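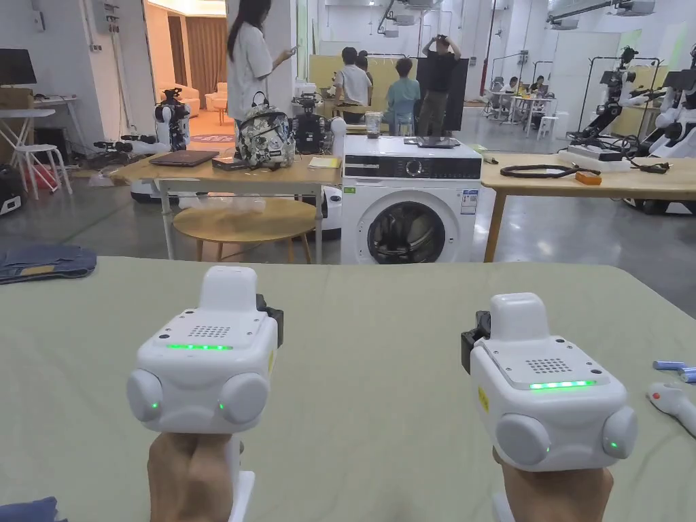 Folding table and washing machine, Laundry Room, Tessier House

Tessier House Residence Life: Shared Rooms Gallery

The Laundry Room is on the ground floor of Tessier House and serves the 118 residents of the Tessier and Warach wings. It opens at 7 in the morning throughout the academic year. The page is updated each September, before new residents arrive.

The large table is covered with a pale grey-green cloth and is intended for sorting and folding. A pair of blue jeans lies folded at its left side. Residents are asked to clear the table when they have finished.

The washing machine is a white front-loading model with a round control dial and a dark glass door. A standard cycle runs for 40 minutes. Please check pockets before loading and leave the door ajar after use.

A light wooden side table with white metal legs stands to the left of the machine, with a round stool beneath it. Residents may study here while a load is running. Laptops and backpacks remain the responsibility of their owners.

Related rooms

Sekeo Kitchen, second floor. Shared cooking and dining space for Tessier House. Shelf labels are available from the front desk.

Drunetti Reading Room, first floor. Quiet study until 9 in the evening.

Warach Drying Room, ground floor. Hanging rails for items that should not be machine dried. Items left overnight are moved to the shelf by the door.

Requests for repairs in any shared room should be submitted through the residence office. Please include the name of the room and the item concerned.

Return to Shared Rooms | Residence Life | Contact the Office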